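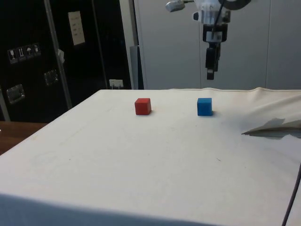
Ticket 430 – Stacking cell, Culbridge: release step fails rule check
Opened by: Estela Ulloa
Assigned to: Carola Schmieder
Priority: 2
Component: Rerkemano task rules, section 4

Report

The two-cube task (blue on red) stops with "release not permitted" after the place move. The arm holds position and the operator has to acknowledge before the run can continue. Logged 9 times since the rule set was updated. No faults on the arm controller. Same cubes and same cloth as in the May acceptance runs.

Expected: gripper opens once the upper cube is supported.
Actual: gripper stays closed and the run is marked incomplete.
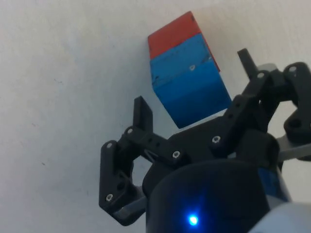
Page last changed: 24 November 2023, C. Schmieder

Checks so far

Section 4 says the gripper may open only when the load is supported from below and the wrist is still. The support check reads wrist force. The stillness check reads joint speed. Both must pass in the same control cycle.

Joint speed is fine in every log. Wrist force is not. The reading drops on contact as it should, then drifts back over the limit before the stillness check passes. By then the support check has expired.

I compared the rule file with the Matić template. The template tares the force sensor after the grasp and before the lift. Our file tares it at the home position, with the fingers empty, so the weight of the cube is carried as an offset through the whole move.

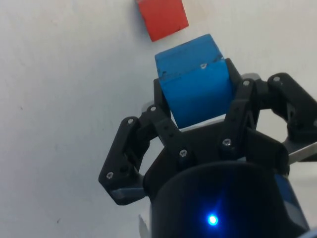 The offset is small with one cube, but the limit in our file is also small. I do not want to fix this by raising the limit. The same limit is used for the contact stop, and section 4 does not allow one to be changed without a new review of the other.

Proposed change

1. Move the tare to after the grasp, arm stationary, cube clear of the table.
2. Hold the support result until the stillness check has finished – no longer than one check period.

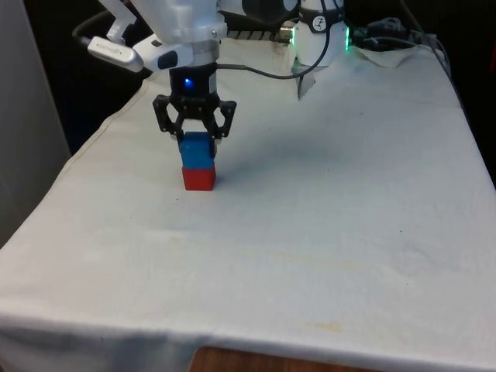 3. Log both results with the release command, so that a refused release can be traced without a rerun.

Comment, Estela Ulloa: Agreed on 1 and 3. For 2, please write the hold time into the rule text as well as the code. Nuvirbridge had it only in code and failed their audit on it.

Reply, Carola Schmieder: Will do. Draft text goes in the rule file tonight. Leave the ticket open until the repeat runs are logged.

Status: in progress

Related items
Tare position missing from rule template
Contact stop limit: who may change it
Operator acknowledge after refused release
Naming of run logs, Culbridge cells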